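I read the Utthorpe police log most mornings, usually before six, and I've started keeping a list of things in it that don't add up. The storage unit break-ins are now at the top.

The story, as the department tells it, is that one man got into 107 units at the Galanis lot over a single night in October, and that they have him. Case closed, thank you for your patience.
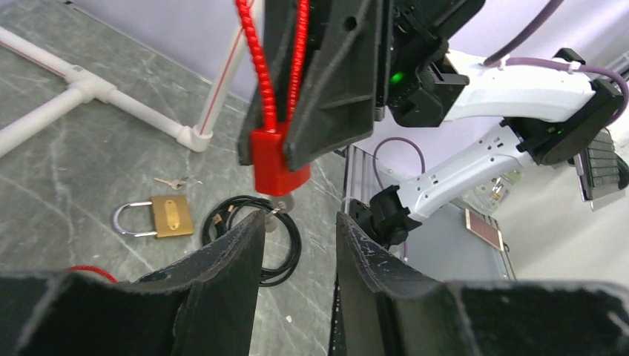
I rent a unit there, so I went through the release twice. It gives no times. It doesn't say how the gate was opened, or why the alarm company, Wekance, logged nothing until a renter called it in on Wednesday. It does say "swift action" in two places.

Do the math on one man. Give him 700 minutes of darkness, which is generous, and he has under seven minutes a unit, including the walking. Maybe he's very fit. Maybe he had help and the department would prefer to talk about the one they caught.

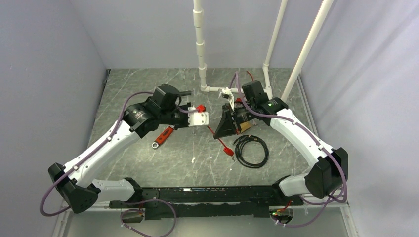 Imtiaz Jayasinghe, who has the unit across from mine, asked the front desk for the gate records and was told they only go back 300 entries. He asked who set it up that way. They gave him a number for Rornska, the company that manages the lot, and he's still waiting on a call back.

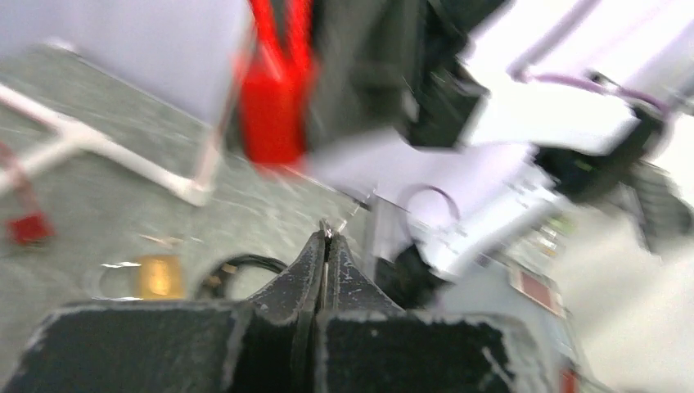
The department's advice to renters was one line long: buy a better lock. I'd like to know what they mean by better. A brass-colored padlock with a silver shackle is what most people picture when they hear the word, and the release doesn't say whether a single one was cut, picked or opened with a key. If it was a key, shopping for a new lock is beside the point – the question is who had copies.

I'm not saying the man they arrested is innocent. I have no idea, and he'll get his day in court. I'm saying the number in a headline ought to match the number in the charges, and so far the charges list four units. 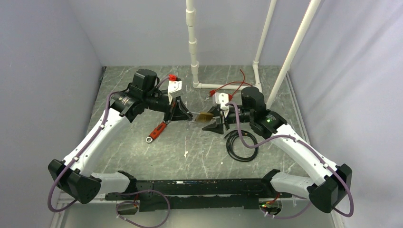 I've put in a records request for the incident report. The clerk took my form and stamped it 1012, and told me to allow three weeks. I'll post whatever comes back, blacked-out parts included.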